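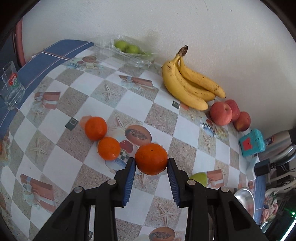 The record sounds too quiet next to everything else in my playlist, Rivell wrote to us after the first listening round, and he asked if we had done it on purpose. We had not. His comment changed the plan of our project, so we put it at the start of this report.

1. Background

Our project was to record, mix and master one EP with 3 tracks for the duo Iltolero. They play slow electronic music with live voice and a little guitar. Before this they had published only demos made at home. The course asked us to take one artist from the first rehearsal to a finished master, and to write down every decision that we could explain.

Iltolero came to us with nine ideas. Some of them were only a chord loop of eight bars. We chose together the ones where the vocal melody was already complete, and this took more time than we had planned. The title track, "Kunard", was the easiest choice. The other two are "Low Window" and "Second Ferry".

2. Recording

All vocals were recorded in the small room at Agbayani Studio, where students can book the evening hours. The room is dry and has a strong resonance in the low part. We moved the microphone away from the wall and hung two blankets behind the singer. After this the problem was smaller, but it did not disappear, and in the mix we had to make a cut at 400 Hz on almost every vocal channel.

The singer prefers to record complete takes and does not like to repeat single lines. We accepted this. For "Second Ferry" it gave us a very natural performance, with some breathing noises that we kept. For "Low Window" it was more difficult, because the tempo is only 69 beats per minute and small timing errors are easy to hear when there is so much space between the drums. We corrected four words by hand.
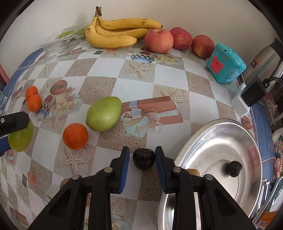
The guitar was recorded directly, without an amplifier, and we added the amplifier sound later with a plug-in. We would do this differently next time. The direct signal is practical, but the player could not hear the final sound while he was playing, and he played harder than the song needed.

3. Mixing

In the first mix of "Kunard" we had too many layers in the chorus. There were five synthesizer tracks doing nearly the same chord in the same octave. We muted them one by one and listened to what was missing. Two of them stayed. The bass then became clear without any change to its own sound, and this was for us the most useful lesson of the whole work.

The voice needed more presence, so we raised the area near 4,000 Hz a little with a wide filter. On headphones it was pleasant. On the speakers in the classroom it was sharp, especially on the letter S, and we added a de-esser before the reverb. The reverb itself is one long plate setting shared by all the songs, so that the EP sounds like one record.

4. Listening round and second master

We sent the first master to friends and classmates and asked for free comments, without a form. Several listeners liked the mood of "Second Ferry" but said that the ending comes too suddenly. We made the fade longer. The loudness comment from Rivell was repeated by two other people in different words.

Our first master had very little limiting, because we wanted to protect the dynamics. For the second one we used two limiters in series, each working only a little. The drums lost some of their attack in "Kunard", and Iltolero asked us to go back by one decibel. We did so, and this version was released in August.

5. What remains open

We did not compare our masters with reference songs at the same level until very late. We also have no good notes about the synthesizer settings, so the duo cannot easily rebuild the sounds for a concert. They want to play "Low Window" live with a real drummer, and we have offered to export the separate tracks for the rehearsals.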